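How do you teach a robot to pick up a bag? You show it! My name is Hanna Tkachuk, and I get to be a robot's teacher at Pirihi. I move my own hands, and the robot copies me while a computer saves every move. Then I do it again – sometimes 30 times before lunch!

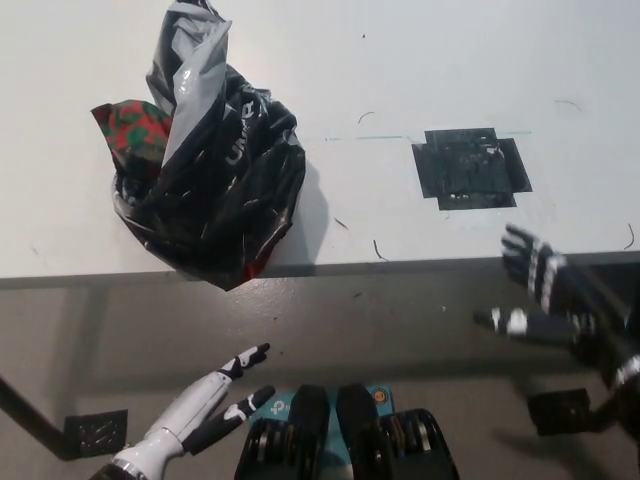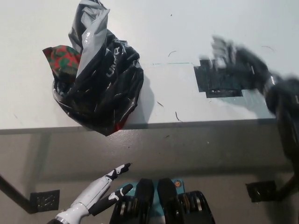
The black bag on the white table, with a robot hand at the lower left in both pictures.

Bags are tricky, you know. They squish and fold, so each try goes a little differently, and the computer needs to learn from lots of tries. I go slowly and rest my arms after every 6 turns. Want to try it at home? Ask a friend to copy your hands like a mirror while you pretend to lift a bag – it's harder than it sounds!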